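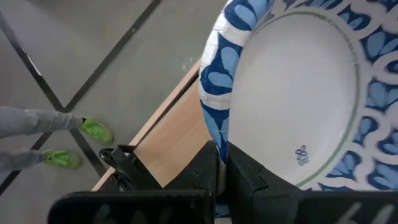 Plollton disposable tableware maker Olletti will bring its patterned paper plates to community kitchens and school cafeterias across the county this September, the company said on Monday.

The new range, called Baysal, includes a large dinner plate, a smaller side plate and a soup bowl. The dinner plate has a plain white center and a broad rim printed in navy and pale blue, with petal shapes and white scrollwork. A thin green ring separates the rim from the eating surface.

Olletti has sold plain white plates to caterers for most of its history. The patterned range was first made for a summer street supper in the Plustcombe district, where the organizers wanted tables that looked set for a meal at home but had no way to wash dishes on site. The supper used 572 of the large plates, and Olletti began getting requests for the same design shortly afterward.

"People kept asking where they could buy the blue ones," said Yiğit Çetinkaya, sales manager at Olletti. "We had printed them as a single order and we had none left. We decided in the spring to make them part of the regular catalog."

The pattern was drawn by Taner Yüksel, a designer on the company's staff, who based it on painted serving dishes from his grandmother's kitchen. He tried seven versions of the border before settling on the final one. Early drafts carried the leaves into the middle of the plate, but food covered most of the drawing and the print looked crowded around it.

"A plate needs a quiet place for the food," Yüksel said. "Once the center was left white, the border could be as busy as I liked."

The navy went through several changes as well. On the first test sheets it dried close to black and the white outlines lost their sharpness. The printers lightened the ink a little and widened the outlines, and the paler blue was left as it was.

The plates are pressed from heavy paper stock at Olletti's plant in Plollton. The company recommends them for hot and cold meals, including dishes with gravy or dressing. They should not be used in an oven or under a broiler. Plates should be stored flat in their wrapping, in a dry cupboard, and kept away from steam.

Baysal plates will be packed in sleeves for home use and in cartons of 1000 for caterers and institutions. Mixed cartons with dinner plates and side plates will also be available, although Olletti said these may ship later than the single-size cartons. Bowls will be sold in sleeves only until the end of the year.

Kitchens that already have a standing order for plain white plates can switch all or part of it to the new design by contacting the sales office before their next delivery. The plain range will stay in the catalog at its current sizes.

Samples will be on display in the showroom at the Plollton plant, which is open to trade visitors on weekday mornings. Groups planning a large event can ask for a sample pack with 2 plates of each size – one pack per group – through the same office.

Olletti makes paper plates, bowls and trays for caterers, schools and shops. Its plant and offices are in Plollton.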